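What the Robot Hand Studies Can Teach You About Your Own Bench

I read research papers about robots picking things up so that you don't have to, and I come away grumpy about two times out of three. This month's pile was on grasping small cylinders from shallow trays.
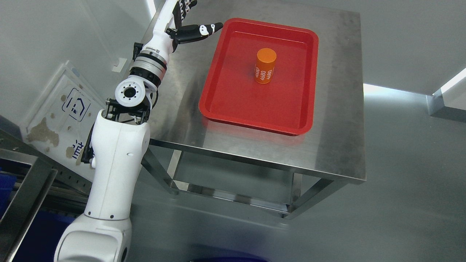 The one I spent longest on came out of the Wamon group in September. Their claim is that a many-fingered hand which slows down near the tray wall drops fewer upright parts than one that comes in at a steady speed. Fine. I believe that much, as would anyone who has ever tried to get one spice jar out of a crowded drawer. What I don't believe is the jump from there to "household ready", a phrase that turns up in the summary and never again in the paper.

They ran 30 trials for each approach. One tray, one style of part, one bench height. The slow approach came out ahead, but the gap is small enough that a couple of unlucky knocks would close it, and the authors don't say who decided what counted as a knock. I'd like to see the part lying down, and a tray with clutter in it. A kitchen has all of those before breakfast.

Alasdair Haldane, who repairs clocks in Hernitwood and reads this page mostly to argue with it, wrote to say I was being unfair, and that a narrow test done carefully beats a broad one done badly. He has a point. He also works at a bench dating from 1929 that has never had a robot near it, so I'll take it under advisement.

Still, I tried the methods section at home with my own clumsy fingers, and a few things are worth stealing.

Use a tray with raised sides for small parts. Sloping sides are better than straight ones, as a fingertip can follow the slope down to whatever is in the corner. A baking tin will do.

Pick a tray colour that doesn't match your parts. Grey screws on a grey bench are a misery. Bright plastic is good, though very glossy plastic throws glare under a strong lamp, so move the lamp to the side.

Stand round things on end if they'll stay there. Batteries, dowels, lip balm. They don't roll, and you can get a finger on either side.

Come in from above and slow down for the last bit. This is the paper's whole finding, and it costs nothing. I knocked over fewer spools of thread, I think. I wasn't keeping score, so treat that the way I'm asking you to treat theirs.

Wipe a steel top along the grain with a damp cloth and then a dry one. That won't be found in any paper, but streaks hide small washers.

Keep the bench clear on the side your elbow swings through. I lost a good mug learning that.

As for buying anything that promises to do this for you, wait. The Loltbridge people say they'll repeat the test with mixed parts, and Lindsay has asked them to publish the failures as well - every drop, with the speed beside it. If that happens I'll read it and report back. Until then, the baking tin is in the second cupboard and works on the first try.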